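The Blue Tray

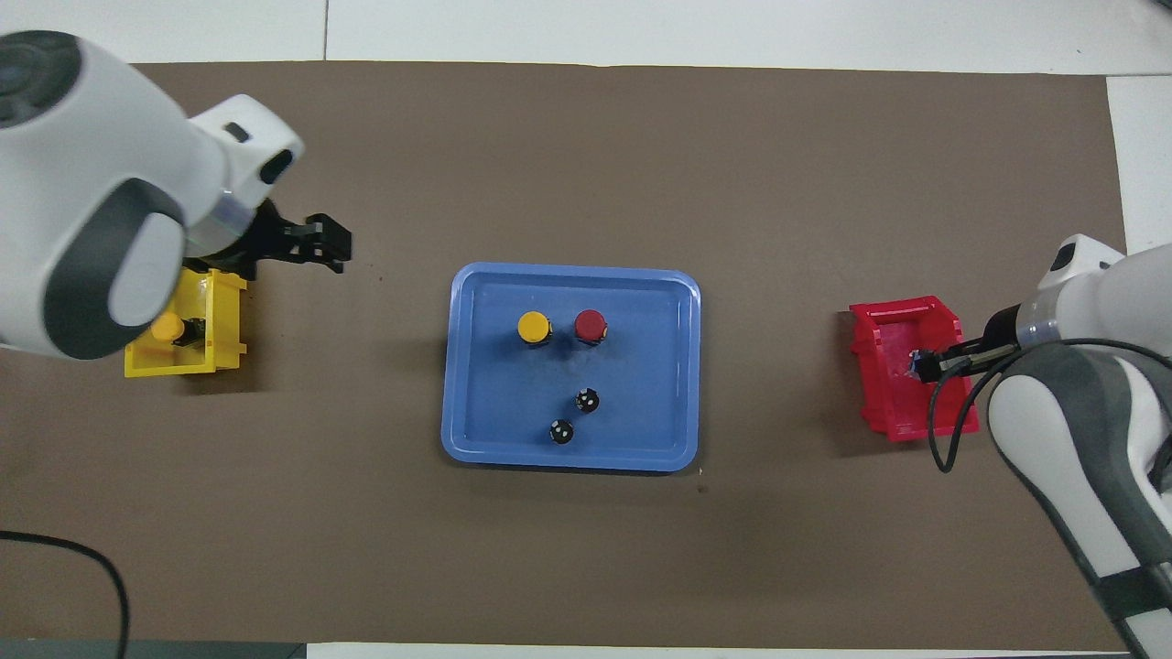
4 min read

Ruby-Lee Harawira did not believe in the game, and she had told Bevan Partington so twice before she had her coat off.

"You don't have to believe in it," Bevan said. "It's a game. You just sit down."

She sat down. The brown paper had been spread over the white table, as it was every time, and it had picked up a few more smudges. In the middle was the blue tray. In the tray were the four pieces, the yellow top and the red top standing next to each other like a married couple, and the two small black ones with their white dots further down.

"Which is meant to be me?" she said.

"That depends on what you ask."

This was the sort of thing she couldn't stand. Bevan had been a perfectly sensible man when he sold guttering. Then he went to Dirkcombe for a weekend and came back with a carrier bag and a system. The system was called Garnitz. You asked a question, you shut your eyes, somebody else moved the pieces, and when you opened them again the tray had given you your answer. There was a booklet. The booklet had cost more than the pieces.

"What did the woman charge you, again?"

"She wasn't charging. It was a contribution."

"How much of a contribution?"

Bevan straightened the paper, which didn't need straightening. "It's about the quality of the attention," he said.

His daughter Cameron came in from the hall eating toast. She was twenty-six and back home until August, and she had already asked the tray whether she should take the job at Sheehan, whether she should go back to Manaia Cosgrove, and whether the noise in her car was serious. The tray had said yes to the job. On Manaia it had been, in her father's words, open. It had said the noise was nothing, and the bill for the noise was £820.

"Ask it something hard," Cameron said.

"I'm not asking it anything. I came to borrow the long ladder."

"Ask it about the ladder, then."

Ruby-Lee looked at the black ones. One was a bit higher than the other, over to the right, more or less under the red. The other had ended up lower, near the rim. If you had dropped them in from a height of six inches with your mind on your dinner, that was how they would have landed. She said this out loud.

"That's what the booklet calls the resting quarrel," Bevan said.

"Of course it does."

"The lower one has stepped back. It's made its point and it's waiting to be asked."

"Waiting to be asked what?"

He had the grace to look at the booklet. He turned a page, then turned it back. Ruby-Lee had known him for nineteen years and had once watched him lie to a traffic warden in two languages, and she could tell when he had lost his place.

"Who moved them last?" she said.

"Jarrah did. Last night."

Jarrah Hoani lived next door and would move anything anybody asked him to. She could picture him leaning over the tray with his tongue between his teeth, pushing the little black one down to the bottom so there'd be room for his thumb.

"And what had you asked?"

Cameron stopped chewing.

"I asked," said Bevan, "whether you'd come round."

Well, that was cheap. She came round for the ladder every June, when the gutter he'd sold her filled up with moss. Any fool could have predicted it, and she didn't need a red lid and a yellow lid to tell her that a man who had rung three times and left three messages about nothing might be working up to something. She thought of saying that too. But she didn't altogether trust her voice, and she was annoyed to find she didn't.

"So which is me?" she said again.

"The lower one. I thought."

"The one that's stepped back."

"Yes."

"I haven't stepped back. You stopped coming to the quiz."

"You'd started sitting with the Woltix lot."

"They had a table by the radiator, Bevan."

Cameron took her toast back out to the hall. The door didn't quite close behind her.

Ruby-Lee still thought it was rubbish. She thought so while she shut her eyes, and she thought so while she listened to him breathing through his nose and a small dry tap of plastic on plastic. She would want to see that booklet afterwards, the whole thing, including the page about refunds.

"You're not to cheat," she said.

"I don't know how you would," said Bevan, and she believed that part, at least.

"Go on, then. Where've you put me?"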